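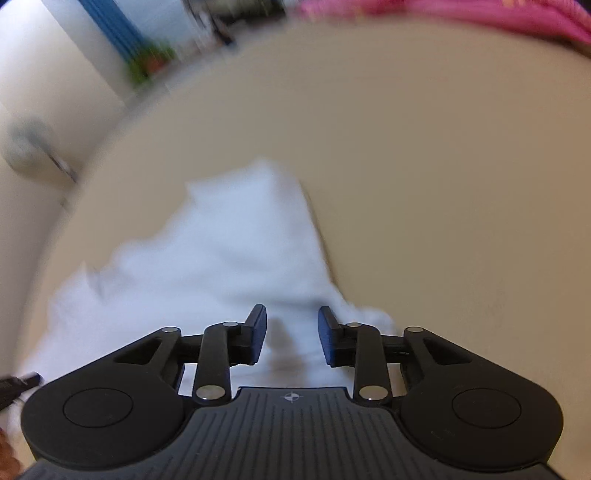
Hand-held gripper and white cloth, fingers open.

From: Nantana Kongkaew
To: chores-and-machines list
Date: July 4, 2022
Subject: Re: Re: is laundry solved yet

Short answer to the question below: no. Longer answer follows, with my apologies to everyone who already sold the ironing board.

> I saw the Eltano clip where the arm folds a stack of
> towels. My sister runs a guest house and wants to know
> if she should hold off hiring until these things ship.
> It looked pretty done to me. What's left?

What's left is the part before the clip starts. Those towels arrive flat, square and facing the same way, so a person has already done the hard bit. Give the same arm a wad of cloth dropped on a table and it has to find a corner, and a wad is very good at hiding corners.

We've been at this since March at Landeg. Our count so far is 300 tries at picking up one crumpled cloth by an edge, with the gripper on the arm and nobody helping. It closed on fabric 289 times, which sounds wonderful until you ask what it closed on. 200 of those were a fold somewhere in the middle, and then you are holding a wad in the air instead of a wad on the table.

Put the gripper in a person's hand and the job gets a lot easier. Same two stiff fingers, same lack of feeling in them, so I no longer blame the hardware as much as I used to. The person peeks under, nudges, changes their mind. Ours commits to a bad idea with great confidence, like my first boss.

Ustolard says its next model will handle "all household linens." I have written to ask whether that includes a fitted sheet. No reply yet.

Tell your sister to hire. If anyone has run the Flenano pads on thin cotton, please post your settings. I have 2 sets here and they both slip.

Nantana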